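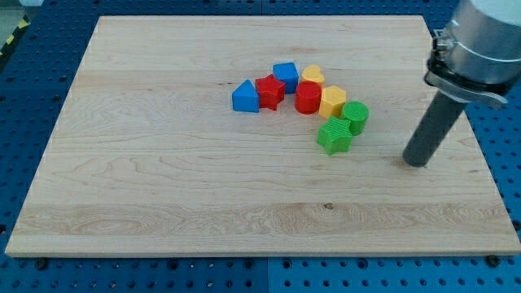 Armor for the ordinary foot soldier is our topic this week, and it's a great one! Long before steel plates were cheap enough to hand out, armies were protecting men with layers of quilted linen. A padded jacket of 18 layers could stop a surprising amount, and a town could turn out 600 of them over a winter. Wooden shields did much of the remaining work, and for those you need to understand grain. Look at a plain maple board, with its long lines running side to side and one small dark knot in the darker band: the wood splits far more easily along those lines than across them, and a knot interrupts them. Shield makers knew this very well -- many glued thin layers crosswise, so a crack in one layer met solid fibers in the next.

Terms to know: gambeson, boss, rawhide facing, mail.

Reading: Ouellet, chapter 3, up to the section on rivets. Cheung's article is optional but wonderful, especially the part on shield weights.

For discussion: you have to outfit 800 men before spring. Do you spend on shields or on jackets first? Bring one page of notes -- rough is fine, and sketches are very welcome!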